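2 min read 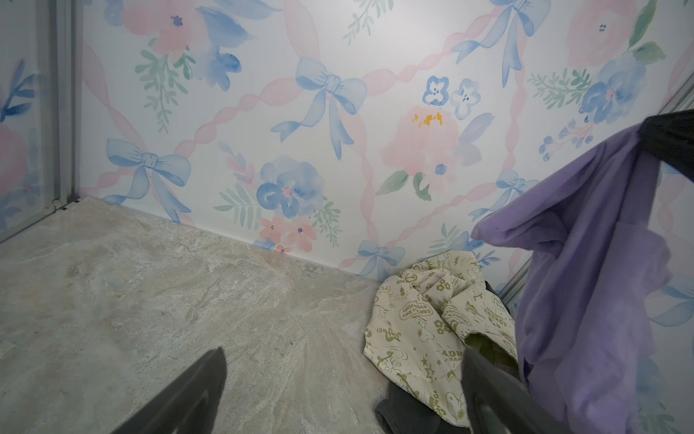

Daiane says I have to start with the laundry robots or she'll unfollow me, so okay, laundry robots first. Open day at the Skerley lab, thread!

They run one every June and I've missed it every single year. This time I got there when the doors opened and went straight past the coffee (regret that a little).

The clothes station is called Masanja. Two white-and-black arms bolted to a rail, a little three-walled booth, and a pile of shirts and stuff on the floor of it. The wallpaper is all bows and roses and I want it for my bathroom.

I figured it would be like the factory robots on TV, zip zip zip. Nope! It's slow and kind of thoughtful. You end up leaning in with your whole body like you're trying to help it.

The guy running the demo was Gaspard Gilbert and he was so patient with us. A kid asked him if it could do fitted sheets and he just put his head in his hands. Same, Gaspard.

What I learned: clothes are awful for robots. A box is the same box every time you look at it. A T-shirt is a new shape every time you drop it, and half of it is hiding under the other half.

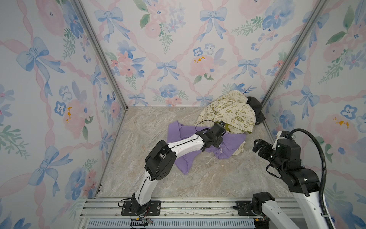
Wait, does it know which one is the shirt and which one is the floor? Mireille Chevalier asked me that in the replies and I went back and put it to Gaspard, because I had the same question and was too shy.

His answer (my version, blame me if it's wrong): it gets shown a ton of tries by people steering the arms, and it learns from those what cloth tends to look like. They've got 2,270 tries saved for this station so far. He'd like a lot more.

And you could have a go at steering! The line was 50 minutes. I did the line. I am terrible at it. I went for a sleeve and got air, then air again, then a tiny pinch of something and I yelled like I'd won a car.

Also, the cream one with the green cartoons all over it? Lightning bolts, stars, the works. If anybody knows where to buy that, my messages are open. 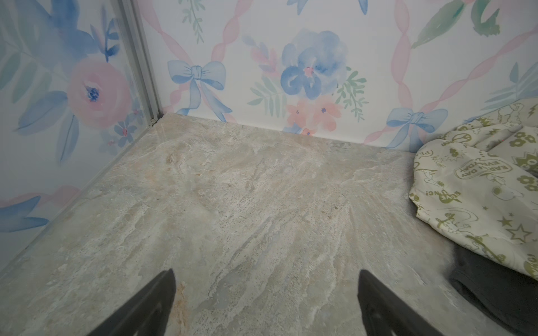 Gripper open, cream print over on the right. Masanja station, Skerley open day.

Other stuff I saw on the way out: a wheeled thing from Bostarholm that brings you a pen, and a poster wall I only got halfway down before my feet quit.

It's free, parking is in the back lot, and the side door is the one with the ramp. Go before lunch if you want a turn on the arms. Okay, end of thread, I have my own laundry to do and only two arms.

Comments (3)

Bernadette Tanguy: We got there at 2 and the steering line was closed already. So jealous!

Solène Langlois: Did they say if they're doing it again in the fall?

kurnulness_fan: the pen robot brought me 7 pens

© Thread text belongs to its author | Contact | Back to top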